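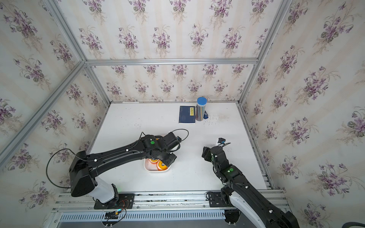
Le matériel de bureau est une matière que l'on regarde peu, et pourtant il décide de beaucoup de choses dans une journée de travail. Je l'ai compris assez tard, quand j'ai quitté une grande entreprise pour une table dans la chambre du fond. Au bureau, quelqu'un remplissait l'armoire. Chez moi, l'armoire n'existait pas, et j'ai commencé à poser chaque chose là où ma main la lâchait. Un carnet bleu marine posé à plat vers le fond, un pot haut rempli de crayons et de stylos juste à côté, un plateau blanc avec deux rouleaux orange : il y a déjà dans cela une petite organisation, et c'est par le plateau que je voudrais commencer.

Un rouleau est un objet qui voyage. On le prend dans le tiroir pour fermer un colis, on le laisse près de la porte, on le retrouve le dimanche sous une pile de courrier. Le plateau ne demande presque rien. Il a un bord, et ce bord suffit pour que l'objet ait une adresse. Je tiens cette idée de Lihua Ding, qui a travaillé longtemps dans la papeterie Merard et qui range maintenant les ateliers des autres. Elle ne vend pas de boîtes. Elle arrive les mains vides, elle demande un plateau de cuisine, et elle regarde ce que l'on met dedans.

« Les gens achètent d'abord les rangements, ensuite ils cherchent quoi mettre à l'intérieur, m'a-t-elle dit pendant notre première conversation. Je préfère attendre une semaine. »

## Une semaine sans rien acheter

J'ai donc attendu. La règle était simple : tout ce que j'utilisais dans la journée devait finir le soir sur la table, et tout ce que je n'avais pas touché devait en sortir. Le premier soir, j'ai eu honte. Il y avait deux agrafeuses, des élastiques secs qui cassaient entre les doigts, une calculatrice que je gardais par fidélité. Dans une vieille boîte à biscuits j'ai versé tous les trombones de la maison et, par curiosité, je les ai comptés : 846. Pendant la semaine j'en ai utilisé 13.

Les stylos ont été plus difficiles. Je croyais écrire avec tous, mais en réalité j'écris avec trois, toujours les mêmes, et les autres leur tiennent compagnie. Lihua Ding n'est pas sévère sur ce point. Elle accepte qu'un pot soit plein, à condition qu'il soit assez haut pour tenir les crayons debout et qu'il reste au même endroit. Ce qu'elle n'aime pas, c'est le deuxième pot, celui que l'on ajoute quand le premier ne suffit plus. Les stylos secs vont s'y installer et on ne les chasse jamais.

## Le bord et le milieu

À Grarkdale, où elle a son propre atelier, Lihua Ding m'a montré sa façon de diviser une table. Le fond est pour les choses qui attendent : le carnet, le pot, le petit outil que l'on prend deux fois par jour. Le milieu est pour la chose que l'on est en train de faire, et pour elle seule. Quand elle prépare des colis, le plateau avance au milieu. Quand elle a fini, il recule. Je trouvais cela un peu militaire, mais j'ai essayé et j'ai gardé l'habitude.

Pour les rubans adhésifs, elle a encore une exigence. Elle veut les voir couchés à plat et jamais empilés sur plus de deux étages, parce que la pile se renverse toujours au moment où l'on a un carton ouvert dans l'autre main. Elle replie aussi le bout du ruban sur lui-même, sur la largeur d'un ongle. C'est un geste d'une seconde, que j'oublie encore souvent.
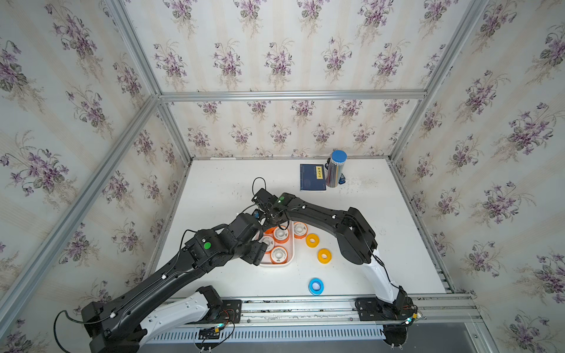
Deming Ren n'est pas d'accord avec le plateau. Selon lui, un rouleau doit être suspendu à une tige, devant les yeux, sinon on finit par en poser un à côté, puis un autre, et le plateau ne sert plus qu'à décorer. Il m'a écrit que dans son atelier il avait percé le mur exprès et qu'il ne le regrettait pas. « Le plateau, c'est un tiroir qui se cache », ajoute-t-il à la fin de sa lettre.

J'ai transmis cette critique à Lihua Ding. Elle a réfléchi un moment et elle a répondu que la tige est très bien pour celui qui ne change jamais de place. Elle, elle travaille le matin près de la fenêtre et l'après-midi de l'autre côté, et elle ne peut pas déplacer un mur.

## Ce que j'ai gardé

À la fin de la semaine, j'ai acheté une seule chose, un plateau à coins arrondis, plus facile à essuyer. Les agrafeuses sont devenues une agrafeuse. La calculatrice est partie chez mon voisin Bent Skov, qui tient les comptes d'un club d'échecs et qui préfère les grosses touches. Les trombones sont toujours dans leur boîte à biscuits - je n'ai trouvé personne qui en voulait.

Il reste un problème que je n'ai pas résolu, celui des ciseaux. Ils sont trop longs pour le pot, trop larges pour le plateau, et je les cherche encore chaque matin. Lihua Ding propose un clou sous le bord de la table, à droite. Je vais peut-être l'essayer en juin, quand j'aurai rendu la table à sa place près de la fenêtre.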